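Business > Local > Workplace

Robot joins the night shift, leaves the talking to everyone else

The serviced apartments at Grirkstead have a new hand on the housekeeping staff. It started in March, works through lunch and has yet to say anything about the coffee.

The arm, supplied by El Fassi, tidies kitchens between guests. Housekeepers used to do 8 apartments each per shift. They now do 7 and spend the difference walking back to see what the arm is stuck on.

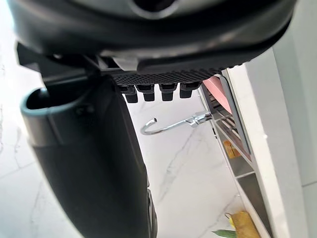
By the Tiltness desk | 4 January 2024

Kitchen racks are slow going. A chrome hook, thin wires and white marble underneath are a lot to ask of a gripper, and a person with a free thumb is still quicker. Management says speed was never the point. The point was backs and knees, and the staff do report less bending.

They also report a new duty called "exceptions," meaning whatever the arm declines to pick up. It comes with two hours of training and no extra pay, a matter the housekeepers have raised three times. No jobs have been cut. One has been retitled, and the new title did not fit on the badge.

A second arm is due at the company's Grestia building, where the kitchens are smaller and the staff have asked to name it themselves.

Last updated: Thursday, 9:40 a.m.

Comments (3)

mopandglory: We have "exceptions" at my work too. We call them Mondays.

R2Detour: Does it do ovens? Asking for my entire household.

third_floor_linen: I work there. The knees part is true. So is the badge.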